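Alimier Worko height-adjustable work table

Product group: Tables and benches
Series: Worko
Delivery: flat packed, with tools for assembly

The Worko is a work table for schools, small workshops and packing rooms. It was drawn for places where several people share the same table during the day and each of them wants another height. The height is changed with a crank handle, so the table needs no electricity and can stand also in the middle of a room.

Frame
The frame is made of powder-coated steel. Height is set from 68 to 94 cm. One full turn of the crank lifts the top by 4 mm, which is slow, but it stays exactly where you leave it. The handle can be taken off and hung under the top on the small hook that is included. Please do not turn the crank while the table carries more than half of its permitted load.

Table top
You can choose between three tops:
– birch plywood, oiled
– linoleum on MDF, in grey or dark green
– high-pressure laminate, in white or light grey

The laminate top is the one we sell most. It accepts wet cleaning and most glues can be scraped off when they are dry. The oiled plywood is nicer to touch but must be oiled again every February or so, depending on use. For work with inks and dyes we advise the dark green linoleum.

Sizes
Width 120, 140, 160 or 180 cm. Depth 70 or 80 cm. Other depths are made to order from 9 pieces, with a longer delivery time.

Load
Permitted load is 130 kg, evenly spread. For a vice or a heavy sewing machine, order the cross bar Rankin, which is screwed under the top and weighs roughly 13 kg. The cross bar can also be mounted later, the holes are already there.

Accessories
Castors with brake, set of four (not together with the Rankin cross bar)
Cable tray Nadero, 80 cm
Shelf for the back edge, height 20 cm
Edge strip in beech, for the linoleum tops only
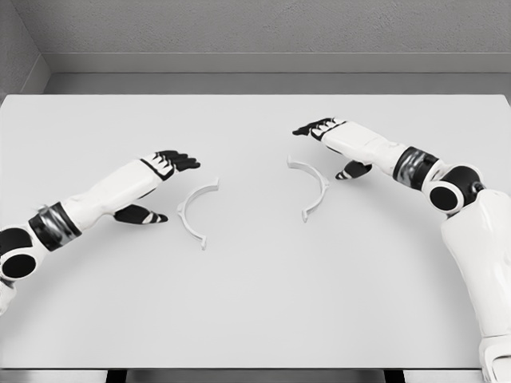
Table with white top and dark legs.

Assembly
Two persons need less than one hour. Place the top with its face down on a blanket, fix the legs first with loose screws and tighten them only when all are in. After two weeks of use, tighten again. The feet can be adjusted by 15 mm for uneven floors.

Guarantee
Five years on the frame, two years on the top. Scratches and marks from hot objects are not covered. Spare cranks and feet are kept in stock – please give the number on the sticker under the top when you order.

Prices and sizes valid from 10 Sep 2020. Shipping is calculated by weight and shown before you pay.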